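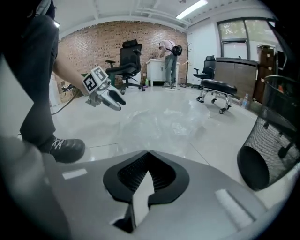
# How to score a chore for a robot (using an office chair as the victim)

*Updated April 2023*

People ask me all the time whether a robot can do such-and-such chore yet, and I used to answer with a shrug and a long speech. Now I answer with a scorecard. It takes an afternoon, you don't need to own a robot, and at the end you have a number for each little piece of the job instead of a vague feeling about the whole thing.

The chore I'm using on this page is unpacking and putting together a mesh office chair. I love this one! It sits right between housework and factory work, it has big light parts and tiny heavy ones, and every office on earth has had to do it at some point. You can swap in folding towels or loading a dishwasher and the steps stay the same.

## What you need

- The chore itself, with all its parts and packaging
- A hand-held gripper with two fingers (mine is built from the Clerno plans, with soft black pads inside the fingers and tag cubes on top)
- A phone for a second view, propped up somewhere it won't get kicked
- Paper, a pen, and a timer
- A clear patch of floor big enough to walk all the way around the biggest part

If you don't have a hand-held gripper, kitchen tongs with rubber tips will get you most of the way. You lose the recording, but you keep the lesson, which is that two fingers are a lot fewer than ten.

## Step 1: Do the whole job once with your own hands

No gripper, no notes. Just put the chair together the way you would if nobody cared. Film it on the phone.

Then watch the video and write down every time your hands do something different. I don't mean "attach the base." I mean "hold base down with left hand, push cylinder in with right, let go with left, wiggle." My list for the Vernance chair came to 39 lines, and I'd have guessed a dozen before I started.

Take the chair apart again when you're done. (Sorry. The gas cylinder may not want to come back out of the base, so don't seat it all the way on this first pass.)

## Step 2: Put each line in a bucket

I use four:

1. **Move it.** Pick a thing up, put it down somewhere else.
2. **Hold it.** Keep a thing steady while something else happens to it.
3. **Fit it.** Get one part into or onto another part.
4. **Deal with floppy stuff.** Wrap, bags, tape, cable, foam sheets.

Don't agonize over it. A line can go in two buckets, and if it does, put a star next to it. Stars are where the trouble lives, and you'll want to try those ones twice.

When I first did this in February I only had the first three buckets and tried to squeeze the packaging into "move it." That was silly. A sheet of clear plastic wrap spread across a pale shiny floor is about the meanest thing you can hand to a vision system. It's see-through, it has a new shape every time you touch it, and the ceiling lights bounce off the wrinkles and the tiles alike. Give floppy stuff its own bucket from the start.

## Step 3: Lay out the floor

Spread the parts so each one can be reached without stepping over another. Leave the packaging where it naturally falls, though! I know it's tempting to tidy up first. But a real machine in a real office is going to meet the mess, and if you clean up by hand before every try then you've quietly done the hardest bucket yourself.

Same goes for the rest of the room. I leave finished chairs, stools, water bottles and whatever else standing where they are, and if people want to walk through and use the cabinets, they can. The Amini workshop puts up screens around its test area and gets much prettier scores than I do. I think mine are closer to what you'd see on a normal day, but do it their way if you want to compare one gripper with another. For that job a boring background really does help.

## Step 4: Do it again, with two fingers

Now work down your list with the gripper in one hand. Rules I stick to:

- The other hand stays out of it, unless the line is starred. For starred lines you can use a second gripper, or a helper with tongs.
- Only the pads touch the part. No bumping things along with the housing, and no sneaky knee.
- Your eyes count as the robot's eyes, so you get to look as much as you like. It's generous, and we'll take some of it back in step 6.
- If you drop something, that try is over. Set it back and start that line again.

Keep the tags facing out into the room where they can be seen. It's easy to roll your wrist over and hide them behind your own forearm, and then the tracking has nothing to go on for that stretch. And if your gripper has a cable, like mine, run it behind your leg and give it plenty of slack. I've lost good tries to a cable under my own shoe.

You'll find out fast which parts were designed for human hands. The big gray plastic shell looks like an easy grab, but it's smooth and curved nearly everywhere and the pads want to skate off. Go for an edge or an opening and come in square to it. The black rim around the mesh pieces is much friendlier: it's a tube, the fingers close on it nicely, and you can swing the whole piece around from there. I'd start with a mesh piece just to cheer yourself up.

## Step 5: Score every line

Try each line five times and give it a score:

| Score | What it means |
|---|---|
| 0 | Never got it |
| 1 | Got it once or twice |
| 2 | Got it three or four times |
| 3 | Got it all five times, but slow |
| 4 | Got it all five times at close to hand speed |

"Slow" for me is anything over three times what it took by hand. Pick your own cutoff if you like, just write it at the top of the sheet so you don't drift halfway through. I drift. Everybody drifts when they're tired and the caster has rolled under the desk again.

The top possible score on my list is 156, and I could have reached 153 if I'd been scoring the bare-hands version (three lines there were slow even for me, all of them bolts). With the gripper I was nowhere close.

## Step 6: Take off points for the robot being a robot

You just did all that with a human brain and a human arm behind the gripper. A machine gets neither. So I go back through and knock a point off any line where one of these is true:

- You had to feel for it (threads catching, a caster stem clicking home)
- You had to lean your weight on it
- You had to look from a new angle partway through
- You changed your plan because something flopped or rolled

One point per line is enough, even if all four apply. I tried stacking them and most of my sheet went to zero, and that didn't teach me much.

## Step 7: Read the buckets, ignore the total

The total is fun to brag about but it mixes everything together. Average each bucket separately. For my chair:

- **Move it** came out best by a mile. If you told me tomorrow that an arm on wheels was carrying chair parts from a box to a spot on the floor, I'd believe you.
- **Hold it** was decent as long as the part had a rim or an edge to grab.
- **Fit it** split in two. Big loose fits were fine, small threaded ones were miserable.
- **Floppy stuff** was bad. Picking up one corner of the wrap is no problem at all, but getting the entire sheet into a bag with two fingers is a whole evening's entertainment.

So can a robot put together an office chair yet? In my book it can help. It could be the second pair of hands that fetches and steadies while a person does the bolts and fights the plastic. If someone offers to sell you one that does the job from sealed box to finished seat, ask to see it start with the box sealed, in your room, with your lights on.

## If you want to record it properly

You can skip this bit if you only wanted the scorecard. If you're planning to train something, though, five tries per line isn't going to cut it. The Teslow project folder I share with a couple of other hobbyists has 600 recordings of the "move it" lines alone, and we still see silly mistakes when the parts are lying at an angle we didn't cover.

Some settings and habits that have worked for me:

- Start every recording with the fingers slightly open
- Hold still for a second before and after the grab
- Change where the parts lie between recordings, and turn them over too
- Record at different times of day if you have a big window
- Keep the failures in a separate folder, don't delete them

Stop after 10 recordings and stretch your wrist. The gripper feels like nothing when you pick it up and like a brick half an hour later, and a sore wrist makes for wobbly data.

Next on my list is a flat-pack drawer unit. I've already counted the dowels and I'm not looking forward to it.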